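Cable tips for the home workshop: getting your tracking software to behave

Most of the tracking faults I get asked about come down to a few settings. These are the ones I check first, using cable sorting as the test job. Thin cords are hard on any perception software.

Print markers flat. A tag that curls at one corner gives a pose that wobbles, and the filter can't fix it. Glue it to something stiff and leave the white margin on.

Measure the black square with a ruler and type that number into the config. Printers scale pages without asking. One of mine came out 6 percent small and every hand position was off in depth.

Lock exposure before you start. At 30 frames a second, auto exposure hunts each time a sleeve goes past.

Give each tag its own ID. Glenys Gethin lost a Saturday to two tags that were both number 5.

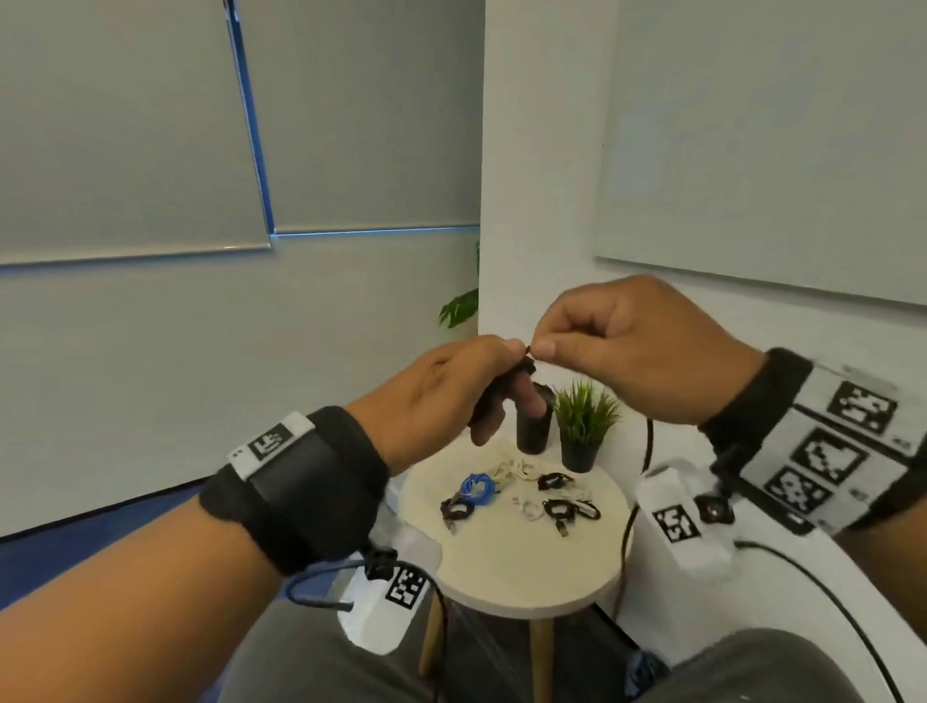
Set the planner to drop any stretch where a marker is hidden for more than 6 frames. Filling longer gaps gives you smooth paths that go straight through the table.

Label the start of a grasp when the fingers close, and use the same rule all the way through. Recep Çetinkaya relabeled 248 clips after mixing two rules.

Save the config in the same folder as the recordings. Wipe the lens before the next batch.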